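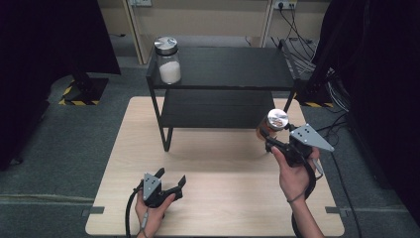 2019-02-04

Erkow hand-held gripper kit, trial continued. Pair on loan through Salberg, serials 307 and 185. Ankit Tyagi on the grippers, me on notes.

Task is jar placement on the black two-tier shelf. White granules on the upper board, amber-brown jar in the right gripper, left one free with fingers open. Both jars have metal lids.

Grip: the black fingers hold glass well enough if you close below the lid. Closing on the lid itself is poor, it slides. Ankit prefers to come in from the front right leg and tilt a little. I find the lower board awkward because the dotted plate on top wants headroom – ask Erkow if a lower mount exists.

Cables: one per gripper, both leave toward the floor. Left one loops past the table edge and pulls on the wrist after a while. Salberg's sheet mentions a longer lead, no price given.

Software: export stopped at frame 3,976 on the second run. Restarted, fine since. Log saved under Tirnavetti, same folder as the September tests.

Compared with the Nigam set we had then, the Erkow is lighter and the trigger is smoother. Setup is slower – 2 calibrations before it would track both hands.

Narendra Shukla wants a yes or no on buying. My view is yes for the grippers, wait on the support contract.

To do: repeat with the left hand, try the lower board again, write to Salberg re lead and mount.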